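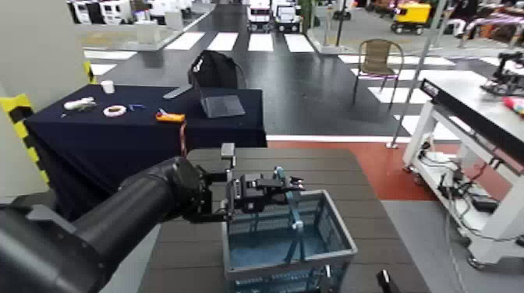 Can a company own a color? Grown-ups will tell you yes, and some of them get paid a lot to say it. I would be careful before believing them. Think about a plain plastic basket, gray around the sides with a bright blue floor inside. Plenty of people would like to be the only ones allowed to sell a basket that looks like that. Wanting it is easy. A trademark office is supposed to ask for more.

A trademark is a sign that tells you who made something. Usually it is a name, like Murkano on a lunch box. It can also be a drawing, a shape, a sound or, once in a while, a color. The maker writes to the trademark office and asks to have the sign put on a list. If the office agrees, other makers of the same sort of thing have to stay away from it.

So what does a color have to do to get on the list? It has to make shoppers think of one maker and no other. Lastberg, which makes garden buckets, said its shade of green did that. It asked 319 shoppers. Those were shoppers in its own store, standing under a green sign. What did Lastberg think they were going to say?
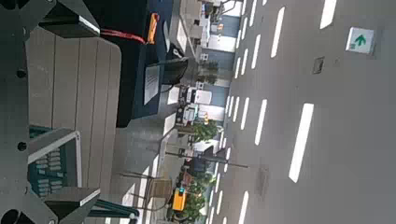

Shapes are even harder. If a shape is needed for a thing to do its job, no one gets to keep it as a trademark. Take a metal plate with small round holes in it for bolts. The holes might look smart, but a bolt has to go somewhere, and every other maker needs holes too. A company called Clusullow once asked for the shape of a hook. It sent in 788 pages about how special the hook was. It was a hook.

Short names cause fights as well. Ra is only two letters long, and you could find those letters inside "rabbit" and "radio." Owning the name Ra for shoes doesn't mean owning rabbits. It doesn't even mean owning Ra for soup, as a rule, unless the name is very famous. Companies like to say they are very famous. Ask them who says so.
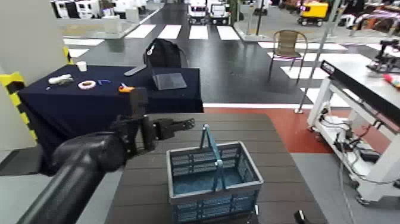
Hendrik Declercq wrote to us after the first part of this series and said we were being too hard on color marks. If a maker has used one color for years and spent money on it, he asked, why should a copycat get to borrow it for free? He also wanted us to say that copycats fool real people, including his own grandmother, who bought the wrong tea.

That is a fair point about the tea. A copycat who tricks shoppers should be stopped. But there are not many colors that people can easily tell apart, and if each big company takes one, the next small company has fewer left to pick from. Before you agree that somebody owns blue, ask what they sell, how long they have used it, and who did the counting.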